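Basement dehumidifier rebate opens in Ilmont, and this time renters can get in on it

If you live in Ilmont and your basement smells like an old tent, I have good news for you. The town's home comfort office is putting up rebate money for whole-basement dehumidifiers starting in February, and I've been pestering them for details all week, so let me pass along what I've got before the form goes live Friday.

The short version: you buy a qualifying unit, you get it set up with a proper drain, you send in your receipt, and the town mails you a check for $300. The first round covers 70 households. When those are spoken for, the office says it will keep a waiting list and look at a second round when the spring budget is settled. I asked whether the second round was a sure thing and got a very polite "we hope so," which I'm reading as a maybe.

I care about this more than is probably normal. My own basement is a half-dug, stone-walled cave from before anyone thought about vapor barriers, and every June it starts to sweat. I used to run one of those little bucket units from the hardware store, and I'd forget to empty it, and it would shut itself off, and then I'd go down for a jar of pickles and find the cardboard boxes gone soft again. So yes, I've been waiting for somebody to do this!

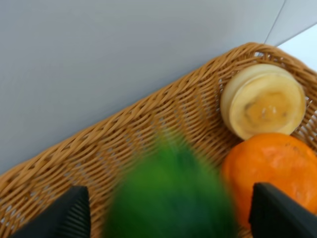
A woven wicker basket.

Okay, on to what qualifies, and this is the part people were calling me about. The list is short. The unit that most installers in the area seem to be steering people toward is the Flulley 2, made by Değirmenci, and it's the one the town used for its own trial at the Drulwood branch library. It sells for $655 before the rebate. It isn't the only model on the list, but it's the only one I've stood next to, so it's the one I can talk about.

The Drulwood trial ran all last summer. If you ever used the downstairs reading room there, you'll remember the smell (and the one shelf of gardening books that had gone wavy). They put a Flulley 2 by the utility sink, ran the drain hose straight into it, and left it on. I was down there in August on one of those days when your shirt sticks to the car seat, and the reading room felt like a normal room. The machine has a low hum to it, kind of like a fridge in the next apartment. I stopped noticing after a few minutes, though a man at the next table told me it drove him nuts, so take your pick.

The library staff still had to do some upkeep. There's a filter behind the front grille that slides out and gets rinsed, and they told me they'd let it go too long the first time and the airflow dropped. Put it on your calendar when you buy one. Same goes for the hose. It needs to run downhill the whole way, with no loops or sags in it, or water sits there and you'll end up with a funny smell and a puddle.

Now for the rules, which I've read twice so you only have to read them once. Your home has to be inside the Ilmont town line. A Drulwood mailing address is fine as long as your property tax bill comes from Ilmont, and that takes in most of the streets behind the old rail depot. You have to buy the unit after the program opens, so if you picked one up over the winter, I'm sorry, that one won't count. I did ask on your behalf. The receipt has to show the model name and the date. And the unit has to drain to a floor drain, a sink or a condensate pump. Bucket-only setups are out.

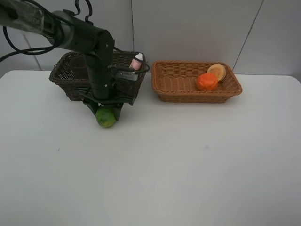
6 min read

The renter piece is new, and I think it's the best thing in the whole program. Back when the town did its attic insulation rebate, you had to own the place, end of story. A lot of the dampest apartments in Ilmont are the garden-level ones on the hill, and the folks in them were stuck. This time a renter can apply with a one-page letter from the landlord saying the unit and drain hookup are okay. The check goes to whoever's name is on the receipt. So if you buy it, you get the money, and you can take the dehumidifier with you when you move — I had the office confirm that on the phone, then asked again by email just to have it in writing.

A couple of landlords have already written to me grumbling about the letter, mostly worried it makes them responsible for repairs. The sample letter the town sent me doesn't say anything like that. It gives permission for the machine and the hose, and there's a spot to note which drain gets used. It's shorter than the note I had to sign for my kid's field trip.

Several readers wanted to know if a dehumidifier will fix a basement that takes on water when it rains. It won't, and the office is pretty blunt about that on the form. If you've got water coming through the wall or up through the floor, start outside with your gutters and the slope of the ground near the foundation. A machine pulling moisture out of the air can't keep up with a leak, and you'll just be paying the electric company to run it day and night. There's a checkbox on the application asking whether you've had standing water in the past year. Checking it doesn't knock you out, but someone from the office may call to talk it over before they approve you.

Speaking of the electric bill, I wish I had a solid number for you and I don't. It depends so much on how big your space is and where you set the humidity. The library left theirs at fifty percent and it cycled on and off all day. A tighter basement would probably give it more of a rest. Close the windows down there, too! I know it feels wrong in the summer, but on a muggy day you're just inviting the damp back in.

What about the air upstairs? I got that one from a reader with a very old dog and a very musty hallway. If your furnace is in the basement and the return duct leaks a little, the blower can pull some of that basement air up and send it all over the house. Drying out the basement can help with that, and so can sealing the joints in the duct. The rebate doesn't cover duct work, but foil tape is cheap and most of us can reach at least part of the run from a stepladder. Skip the gray cloth duct tape, it dries up and falls off. I learned that one at home.

The form will be on the town website Friday at 9 a.m., and paper copies will be at the town hall front desk and at the Drulwood branch. Applications are taken in the order they come in, paper and online mixed together by time stamp. You don't need the receipt in hand to apply. You reserve your spot first, and once you've got your approval letter you have until the end of spring to buy the unit, get it draining and send in the paperwork. If you don't use your spot, it goes to the next person on the list.

One last thing about shopping. The two appliance stores in town both told me they can order the Flulley 2, but neither had a stack of them sitting in the back when I called. Expect a wait if everybody shows up the same morning. You're free to buy it anywhere you like, online included, so long as the receipt is clear.

I'll be filling mine out Friday with a cup of coffee in my hand, and I'll post an update when the office tells me how many spots are left. Send me your basement questions in the meantime and I'll get to as many as I can.

Recent items
Drulwood branch reading room gets new summer hours
When to swap your furnace filter, and how to tell if you bought the wrong size
Window fans vs. box fans: readers weigh in
Ilmont attic insulation rebate: what's left in the fund
That rattle in your bathroom vent

Contact us | Submit a tip | Copyright Ilmont Home Notes, all rights reserved | Back to top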